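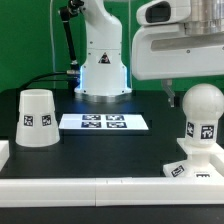

검은 상판을 들이고 나서 두 달이 지났어요. 지난번 편지 끝에 "다음에는 상판 얘기를 좀 길게 할게요"라고 써 놓았더니 답장이 꽤 왔더라고요. 제일 많았던 질문이 "검은색, 먼지 안 보여요?"였는데요. 보입니다. 아주 잘 보여요! 아침에 창 쪽에서 빛이 낮게 들어오면 어젯밤에 닦은 게 맞나 싶을 정도로 보여요. 그래도 저는 바꿀 생각이 없어요. 오늘은 그 얘기를 하려고 합니다.

전에 쓰던 건 밝은 나무색이었어요. 나쁘지 않았고 손에도 익었는데, 흰 물건을 올려 두면 어디 뒀는지 자꾸 놓쳤어요. 제가 원래 흰색을 좋아해서 컵도 흰색, 받침도 흰색, 메모판까지 흰색이거든요. 나무색 위에서는 그게 다 뿌옇게 섞여 보였는데 검은 상판에 올리니까 윤곽이 딱 서요. 흰 컵 하나 올려놨을 뿐인데 갑자기 물건이 됐달까요. 그림자도 전보다 덜 거슬려요. 바닥이 어두우니까 그늘이 슬쩍 묻히는 모양이에요.

상판은 그란도우(Grandow)에서 맞췄어요. 동네에서 목공하는 작은 가게인데 주문서에 모서리 모양을 그림으로 그려 오라고 해서 좀 당황했습니다. 저는 그림을 못 그려서 밥그릇 대고 동그랗게 그어 갔어요. 그랬더니 정말로 밥그릇 둥글기대로 깎아 주셨더라고요. 팔꿈치 닿는 자리가 편해서 결과적으로는 잘됐어요. 무광으로 했고요. 유광 견본도 받아 봤는데 천장 등이 그대로 비쳐서 하루 보고 돌려드렸습니다.

이제 컵 얘기요. 저는 컵을 엎어 놓는 쪽입니다. 작업대에서든 부엌에서든 안 쓰는 컵은 무조건 엎어 둬요. 어릴 때부터 집에서 그렇게 했고, 바로 세워 둔 컵을 보면 괜히 안에 뭐가 들었나 들여다보게 되더라고요. 아래로 갈수록 좁아지는 컵은 엎으면 넓은 쪽이 바닥으로 가니까 팔로 툭 쳐도 덜 흔들려요. 저처럼 손이 부산한 사람한테는 이게 꽤 큰 차이예요. 다만 설거지하고 물기가 남은 채로 엎어 두면 테두리 모양으로 동그란 자국이 남습니다. 검은 상판에서는 이 자국이 정말 선명해요... 두 달 동안 제가 만든 동그라미를 다 이으면 오륜기도 그렸을 거예요.

그래서 닦는 얘기로 넘어가면, 처음에는 젖은 행주로만 닦았어요. 물자국이 구름처럼 남더라고요. 그다음에는 마른 행주로만 닦았는데 먼지가 이쪽에서 저쪽으로 이사만 갔고요. 지금은 플리넨(Plinen) 행주를 두 장 씁니다. 한 장은 물에 적셔서 꼭 짜고 한 장은 바싹 마른 걸로요. 젖은 걸로 한 번 지나가고 바로 뒤따라 마른 걸로 지나가면 끝! 16장 묶음으로 파는 걸 샀는데 너무 많은가 싶다가도 빨래 돌리는 주기를 생각하면 저한테는 딱 맞아요. 삶을수록 부드러워지는 천이라 처음 며칠 뻣뻣한 건 참으셔야 해요. 섬유유연제는 넣지 마세요. 저는 한 번 넣었다가 행주가 물을 튕겨 내는 걸 봤습니다.

다르케부스(Darkevus) 왁스에 대해서도 물어보신 분이 계셨어요. 검은 면 전용이라고 나온 건데, 저는 작은 통을 사서 구석에만 발라 봤어요. 바른 자리는 색이 깊어 보여서 예쁘긴 해요. 그런데 손가락 자국이 더 잘 남는 느낌이라 전체에 바를지는 아직 못 정했어요. 냄새는 하루면 빠지더라고요. 써 보신 분 계시면 답장 주세요. 특히 한 해 넘게 쓰신 분이요.

평평한 판 얘기도 빼놓을 수가 없네요. 저는 책상 한가운데에 흰 판 하나를 눕혀 두고 쓰는 걸 좋아해요. 당장 손대고 있는 것만 그 위에 올리는 거예요. 종이면 종이, 단추면 단추. 판 밖에 있는 건 나중 일, 판 위에 있는 건 지금 일. 바둑 두는 사람들한테 판이 있는 것처럼 저도 판이 있으니까 좀 진지해지는 것 같기도 하고요. 좋은 점이 하나 더 있는데, 밥 먹을 때 되면 판째로 들어서 옮기면 됩니다. 예전에는 늘어놓은 걸 하나씩 치우다가 꼭 뭐 하나를 잃어버렸거든요. 작은 나사는 특히요. 검은 상판에서 검은 나사를 찾아본 적 있으세요? 저는 손바닥으로 쓸어서 찾습니다. 눈으로는 못 찾아요.

전선 정리는 여전히 숙제예요. 밝은 상판 시절에는 검은 선이 문제였는데 이제는 밝은색 선이 문제가 됐어요. 상판 위로 지나가는 건 검은 선으로, 벽을 따라 내려가는 건 벽 색깔에 맞춰서, 이렇게 나눠 보려고 하는데 집에 있는 선이 꼭 반대로만 있더라고요. 일단 발로이(Baloyi)에서 나오는 천 테이프로 상판 아래쪽에 붙여 두었고, 떼어 볼 때마다 끈적임이 안 남아서 지금까지는 만족이에요. 여름에 더워지면 어떨지는 그때 가서 다시 쓸게요.

참, 벽 색도요. 검은 상판 뒤에 무슨 색이 오면 좋냐는 답장이 있었는데, 저는 선명한 초록에 한 표입니다. 흰 벽도 깔끔하지만 흰 컵이 벽으로 녹아들어요. 초록을 뒤에 두면 검은색도 흰색도 다 또렷해져요. 좀 과한가 싶을 만큼 밝은 초록이어도 괜찮고요. 벽지를 바꾸기 부담스러우시면 천을 한 폭 걸어 보세요. 압정 몇 개면 되고, 질리면 걷으면 그만이니까요. 다림질은 꼭 하고 거시고요! 저는 접힌 자국 그대로 걸었다가 한참을 네모 칸 무늬랑 살았어요.

답장 중에 기억에 남은 것도 하나 옮길게요. 검은 식탁을 쓰시는 분인데, 식탁이 까매진 뒤로 아이가 밥풀을 스스로 주워 먹는대요. 흰 밥풀이 너무 잘 보여서요. 저도 과자 부스러기를 그렇게 합니다. 어른이지만요.

712번째 편지는 이만큼이고, 다음 편지에서는 서랍을 열어 볼 생각이에요. 컵받침이 왜 거기서 나오는지 저도 궁금한 서랍이 하나 있거든요. 지금 이 편지를 받으시는 분이 3773명이라는데, 그중에 컵을 바로 세워 두시는 분들은 이유 좀 적어 보내 주세요. 엎어 두시는 분들도 물론 환영이고요. 저는 이제 행주 삶으러 갑니다.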